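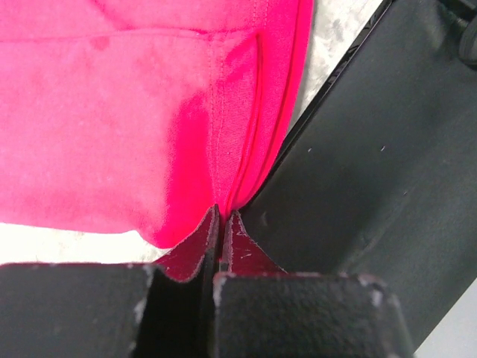
Members of the Demunia shared workshop in Brallton have finished the first working version of a robot arm that picks up and folds clothes. The arm, which they call Hayashi, was presented to other members on 19/07/2018.

The project was started by Hye-jin Yeom and Américo Godinho, who built the first gripper at Yeom's kitchen table. In June they moved it to the workshop, where Jeanine Bosman joined them to write the control software.

According to Godinho, soft cloth was the most difficult part. The first fingers were hard and flat, and sleeves slipped out of them. The present gripper has black fingers with dark red pads on the inner sides, which close on a small fold of fabric. A camera at the wrist looks down at the pads, so the builders can check each grip on a screen.

"With a thick seam it is easier, because there is something to hold," said Yeom. "A thin shirt is still a problem for us."

The group has recorded 2,814 grips until now, and 1,110 of them were made with knitted clothes. The parts have cost 400 euros, paid by the members themselves.

Bosman is now working on the second fold of a sweatshirt. The workshop will show the arm to visitors again when new motors from Dirnemano have arrived.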